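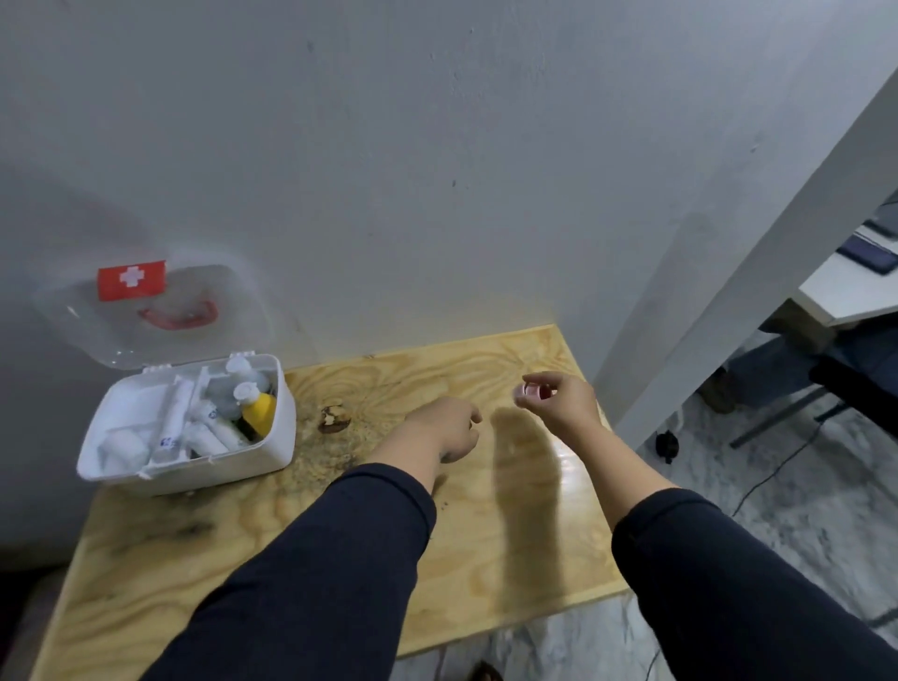 How do you show a robot how to pack a first aid box?

You pack one yourself, at an ordinary pace, with a camera on your head and your sleeves kept out of the way of your hands. Then you do it again with everything in a different place. The recordings go to the people who train the robot, and they come back later with complaints.

Dagný Riis has been collecting the complaints for seven years. She runs the demonstration side of Blöndal, a small outfit above a tile showroom in Bretthorpe, and she is the person who decides what a pair of hands should do next. Her job title has changed four times. The present one contains the word "embodied", and she asked me to leave it out.

I had expected to talk about machines. We talked for the first half hour about bandages.

"A wrapped bandage is a horrible object," she said. "It looks like a solid thing and then you pick it up and the wrapper goes one way and the roll goes the other. A person doesn't notice. You just squeeze a little more. Try writing down how much more."

Writing it down was the old way. When Riis started, at a firm called Irell, a robot was told where to go in numbers, and if the bottle had moved by the width of a thumb the robot closed its fingers on air and carried the air very carefully to its destination. She remembers one arm that put away an entire tray of nothing. "Beautiful work," she said. "Very smooth."

Showing replaced telling, more or less. At Blöndal it happens in two ways. In the first, a person does the job by hand and the camera watches. In the second, a person sits a few metres off, holding a pair of controllers, and drives the robot's arms through the same job. Everyone wants to try the second. Everyone has had enough of it by lunch.

"By hand, I can fill the box in under a minute," said Ismael Rangel, who does both and was eating a sandwich while we spoke. "With the controllers, my best is 12 minutes, and I was proud of that. I rang my mother."

The trouble with the controllers is that you can't feel anything. Rangel describes it as shopping in ski gloves through somebody else's letterbox. The trouble with hands is that robots haven't got them. A grip that comes naturally to five fingers may be of no use to two, and a good demonstrator learns to be a bit plain about it: one thing at a time, fingertips where the camera can see them, no juggling.

I asked Riis whether people find it hard to be plain.

"They find it impossible for a day. They tidy. You say, take the white roll, and on the way there the other hand has straightened three things. It's how we're brought up. Then in the second week they go too far and move like a priest."

The best session, in her view, is one where the person has stopped performing and is slightly bored. She books people in blocks of 40 minutes for that reason. The first ten are self-conscious and the last ten are clumsy, and she keeps the lot. The clumsy ones are useful, she told me. A robot that has only watched things go well has no idea what to do about a dropped bottle.

This was the subject on which she and the training team fell out in April. Ismail Saber, who looks after the training, wanted the fumbles cut. Riis wanted them in. They tried it both ways on the robot, and I was given two accounts of what happened, from two people who were in the same room. In hers, the robot that had seen fumbles reached for a roll, missed, and reached again. In his, it did that, but it also picked up the habit of hovering.

"It dithers," Saber said, when I found him. "It has learned to dither from Ismael."

Rangel did not dispute it.

The first aid box has lasted longer than any other task on the list. Folding tea towels was dropped, and so was a business with cutlery that Riis won't discuss. The box stays because it is awkward in several directions at once: there are dividers to work around, bottles that want to stand, rolls that would sooner be on the floor, and a clear lid. Saber has strong feelings on the clear lid.

"You can see through it," he said. "So can the camera. So what is it? Is it there? You know it's there because you've met a lid before."

Nor is there a correct way to pack it, which was a worry to begin with. Put two demonstrators at the same table and you get two different boxes. Riis used to hand out a sheet with an approved order on it. Everyone followed the sheet, and the robot came out able to follow the sheet as well, and nothing else. She has kept a copy in her desk as a warning. Now she says what should end up in the box and leaves the rest to whoever is standing there.

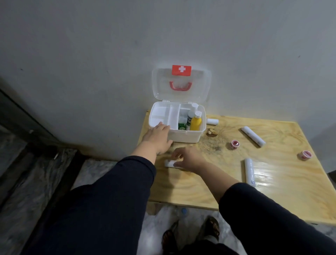 What the robot can do now

It can take a bottle from the table and stand it in the box. It can take a roll, if the roll is being reasonable. It can close the lid, though it tends to press on afterwards for longer than seems polite. Asked to do the whole job from start to finish, it had managed 7 boxes out of 30 on the morning I visited, and the mood was festive.

"Last year I'd have been telling you about one bottle," said Riis.

She doesn't think the hand work will go away soon. Another site at Festcombe is to start recording kitchen tasks, and she has been asked to train the people there. Her advice so far fits on a postcard: eat first, push your sleeves up if they're loose, and don't look at the ceiling when you're thinking, because the camera will look at it too.

Before I left she let me have a go with the controllers. I was to pick up a bandage. After some time I had moved it closer to the edge of the table, and Rangel came over and said, kindly, that they would keep the recording.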